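Home | Issues | Sections | Search | Alerts

4.2 Delayed replies and intrusive checking

Participants in the Rirnavix diary sample completed two short forms per day for 40 days, one on waking and one before sleep. The evening form asked whether the participant had sent a message to the person they were preoccupied with, whether a reply had arrived, and how often they had looked for one. Checking was recorded on the Hijazi Preoccupation Scale, which runs from 0 to 100 and is filled in with a slider. Of those enrolled, 80 returned enough evening forms to be kept in the analysis.

Days were sorted by reply status: no message sent, message sent and answered the same day, and message sent without a same-day answer. Checking scores were lowest on days when no message was sent. They were higher on answered days and highest on unanswered days. The ordering held when the first week was dropped, which we did to limit the effect of novelty with the form. It also held when participants who were in a relationship with someone else were analyzed separately, although that group was small and the estimates were wide.

The morning form gives a partial view of carryover. Participants who went to bed without an answer reported more time awake before falling asleep and were more likely to endorse the item "I thought about them before I thought about anything else." Carryover faded by the second morning in most cases. In a minority it did not, and these were mainly participants who had described the other person's behavior at intake as hard to read. We return to this group in Section 4.4.

4.3 Uncertainty and mood

Mood was rated on the same slider format. Contrary to our expectation, mean mood on unanswered days was not reliably lower than on answered days. What differed was spread. Ratings on unanswered days clustered near both ends, and the same person could give a very high rating one evening and a very low one the next with no reported contact in between. Free-text entries suggest that the high ratings followed small signs taken as encouragement, such as a shared post or a greeting in a hallway. These entries were coded by two raters using the Jisa coding manual, and disagreements were settled by discussion.

This pattern is in line with accounts that treat uncertainty as a condition that maintains preoccupation. It does not show that uncertainty starts it. Our participants were recruited after preoccupation was already present, and the intake interview relied on memory for the early weeks. A design that begins before onset would be needed to separate the two, and it would be hard to carry out at a reasonable cost.

Two limits of the diary method should be kept in mind. First, answering questions on checking may itself raise checking. The Remow comparison group, who filled in a weekly form only, gave lower scores, but they were also older and had known the other person longer. Second, evening forms were sometimes completed the next morning. Late forms were flagged and removed in a repeat analysis, with no change in the direction of any result reported in this section.

Reply status was taken from self-report throughout. We did not ask for message logs, and several participants said at the exit interview that they would have withdrawn if we had.

Related items
Rumination after ambiguous rejection
Sleep onset and unreturned contact
Slider scales in daily diary research
Disclosure and later regret: a follow-up

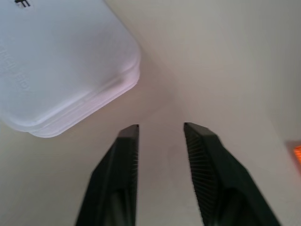

Figure 3. Corner of a translucent white plastic container with a ridged rim.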